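Zastevico trades a slice of its packing shift for a pair of grippers

For most of its life the mail-order house Zastevico has run on people who could fold, fill and seal a small order almost without looking, and it would still like to keep those people, thank you very much. But since August the back office has had a new sort of work going on in it, and if you stop by in the middle of the morning you'll find folks at their desks picking up everyday things, a packet, a book, a mat, with a hand-held gripper in each fist, over and over (and then once more for luck).

The grippers feed a project called Nisetti, which turns each recorded movement into practice material for the robot arms the company hopes to have on its small-parcel line. So far the staff have put in about 3,000 recordings. Anyone from the packing floor can sign up for a spell of it, 2 hours at most, on the same pay as the line, and the list fills up fast, partly, we suspect, for the chance to sit down!

What changes for the 29 people on the floor is the question everyone brings to the coffee machine. Management says the arms will take over the dull, light orders first, up to 200 a day, and that the packers will move to checking, returns and the odd-shaped goods that still need a good pair of hands. The shift pattern stays as it is through the trial, with a review to follow.

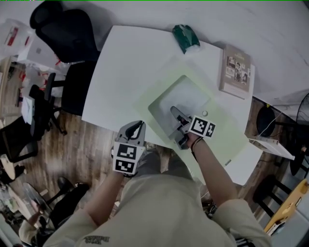 Zakaria remarked that the sitting down was lovely, but that your wrists know all about it by lunch, and that it would be nice to hear in writing who gets the checking jobs once the arms are in. The company says a letter is on its way, and the sister site at Foltard will get the same one.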